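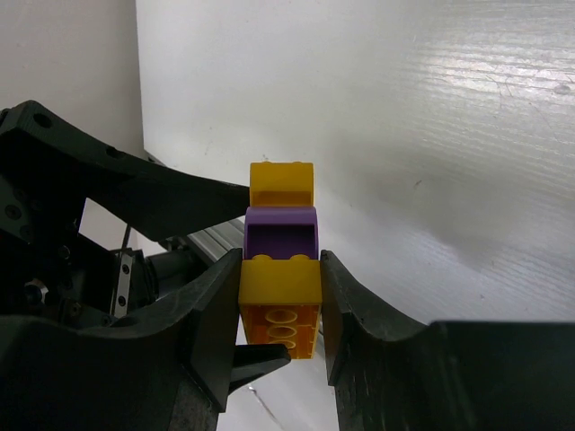
About Durkum

Durkum is a small company in Patolov. We study how a robot arm can learn to put things together, and we sell the results of this study as software and as days of work in your factory. We do not build robots. We buy arms from others, we change the fingers when it is needed, and we spend most of our time on the question of how to teach.

The company was registered on 05/05/2021 by Edmund Urbańczyk and Ketsara Yensuk. Before that they shared one desk at Čierny, a maker of packing machines, where Edmund was a mechanical designer and Ketsara wrote control programs. Čierny was our first customer and is still a customer today.

On this page we explain what we do, how the method works, what it can do until now, and who we are. If you only want to send us a question, please go to the last part.

What we mean by taking apart first

Our method is called Gustitz. This was the name of the street where Ketsara lived when she had the idea, and we never found a better one.

The idea is simple to say. It is difficult to show a robot how to put a small part in its right place. The person who guides the arm becomes tired, the part arrives one millimetre too far to the left, and the recording is spoiled. To take the same part away is much easier. The part is already in the right place when we begin, so the correct position is given to us for free.

For this reason we record the taking apart and we play it in the other direction. The last moment of the recording becomes the first moment of the task, and the finished assembly, from which the recording started, becomes the goal. The robot then has many examples of how a part comes to its place, although the person who guided it only removed parts.

It is not enough to turn the film around, of course. When a brick is pulled off, the force goes up and then suddenly disappears. When a brick is pressed on, the force grows in a different manner and stops at another value. If we only reverse the movement, the robot brings the brick to the studs and waits there politely without pressing. So Gustitz has a second part, in which we replace the forces near the contact with forces measured in a few real insertions. We call these the anchor recordings. They are slow to make, but we need only few of them for each kind of joint.

Why we work with toy bricks

Visitors often ask when we will begin with serious parts. We do work with them, mostly plugs, caps and clips, but under agreements with our customers, and we can't publish them. Toy building bricks are our common language. Everybody who reads our reports can buy the same bricks and try to repeat our result.

They are also less easy than they seem. Two square bricks with flat sides are a good beginning for a student. A curved brick is another story, because the fingers find little flat surface to hold and the piece turns when it is pressed. We like stacks where both kinds are mixed, and we like to make the robot hold the whole stack by its lowest brick, standing upright between the two fingers, with the other pieces carried on top. A bad joint shows itself very soon when the arm starts to move.

The camera that we use for learning is on the wrist and looks along the fingers. It sees the brick in the grip from near, and it sees the fingers too, and this is good for us. The network should know where its own fingers are. We tried for a long time with a second camera on a stand beside the table. It gave a nicer view, but every time someone cleaned the table the stand was a little moved, and the calibration had to be made again. Now the wrist camera is the only one that the network receives. The camera on the stand is kept for our own eyes, to understand failures later.

From the side of the wrist, the lower face of a brick can be turned to the camera, and then the hollow part with its round tubes is well visible. This was first a worry for us, as all our early training was made with studs and smooth sides. Oliwia proposed to leave such views in the training and to mix them with the rest. Today we think that the tubes help the network to understand the direction of a brick. We have not proved this in a proper manner, and it is written in our reports as an opinion.

How one round of work goes

A person builds a stack by hand and puts it on the table. It must be built well, because it will be the goal.

The arm is guided to the stack, closes the fingers on one piece and takes it away. The person guides with a handle and feels a part of the force in the hand. The piece is put down at a place chosen by the program, different each time.

The recording is checked for three things: the stack must not fall, the fingers must not slip on the piece, and the camera must see the contact. If one of them is missing, the recording is not used. We keep it in the archive with the reason written next to it.

The good recordings are reversed, joined with the anchor recordings, and given to the training during the night. In the morning the robot tries by itself, first slowly and with low force.

We look at the failures together before lunch. This is the part of the day that new colleagues like most, and also the part where we disagree the most.

What we have found

For our first full report we made 2,285 recordings of taking apart. After the check, 708 remained. This was a painful number for us. Most of the others were lost because of slipping, and the reason was our fingers, which were too smooth on the inside and had too little contact with the curved pieces. We have changed the shape of the fingers since then. The older recordings were not added again.

The robot trained with these recordings was tested on 36 different stacks. It had not seen any of them before. In 13 of them it failed at least one time in the series of trials. We publish all failures together with the successes, and you can ask us for the complete list. The usual failure is a piece which is placed correctly and pressed only on one side, so it sits a little higher at the other side. A person would feel this with the thumb at once. Our robot doesn't feel it yet in a reliable way.

There are limits which we should say openly. The method helps only where taking apart is gentle and leaves the parts as they were. For glue it is of no use, and for screws it is of small use. A clip which locks and can't be opened without damage is also not suitable. For soft parts, such as a rubber ring, the reversed movement looks strange and the robot copies this strangeness. We have a student working on rubber rings and we hope to write more about it.

We also compared with the ordinary way, where a person guides the insertion directly. With very many good examples, the ordinary way gives an equal result and sometimes a better one at tight joints. The advantage of Gustitz is in the time of the person. After one morning of training a new operator can make recordings which pass our check, and the hand becomes less tired. For a small factory that changes its product often, this is in our experience the more important side.

Who we are

Edmund Urbańczyk leads the company and designs the fingers. He draws them with straight facets and few curves, so that they can be printed in our workshop and replaced on the same day. He also answers the telephone, and he asks you to be patient if there is a noise from the printer.

Ketsara Yensuk is responsible for the method. She came to Patolov to study for one year and stayed. She writes the reports, reads the reports of others, and decides what is ready to be published.

Lucyna Śliwiński takes care of the recordings. The check, the archive and the rules for guiding the arm are her work. She wrote our handbook for operators, which we give to customers on paper because it should lie beside the machine.

Oliwia Dudek trains the networks. Before she joined us she worked with pictures of plant leaves, and she brought from there the habit of looking at each wrong answer with her own eyes.

Konrad Sikora installs our system at the customer and returns with the complaints. He has built the cable guides and the bracket for our test arm, and he knows where every screw is.

In summer we usually have one or two students from the technical school. They sit at the same tables with us and their names stand on the reports when they have contributed.

Working with us

If you have a part and want to know if the method is suitable, the best way is to send us a box with several good pieces and, if you have them, several bad ones. Please write on the box which side is the front. We try to take apart and put together by hand first, then with the arm, and you receive a short letter with our opinion. For this first opinion we don't take money.

When we agree to continue, Konrad visits you to see the place where the arm will stand. He looks at the light, the table and the space around, and he speaks with the people who do the work now. We ask that they can be present, as they know the part better than anybody in the office. The training of operators is done on your machine and with your parts.

Your recordings remain yours. We use them for your robot only, unless you sign that we may use them for research.

Schools and universities can receive our brick recordings, including the ones that didn't pass the check, together with the drawings of the fingers. Write to Lucyna and tell her in a few lines what you plan. She answers in Polish and English.

Visiting

You can visit us in Patolov after writing to us before. The workshop is on the ground floor, at the back of the yard, and the bell is on the left side of the green door. Every April we open the workshop for one afternoon and families can come, and children may build a stack for the robot. The stacks of the children are much more difficult than ours, and in the past years we took several of them into our tests.

We have no open position for the moment. Letters from people who like to repair, to measure and to write clearly are always read by Ketsara, and she replies to each of them, although it can take some weeks.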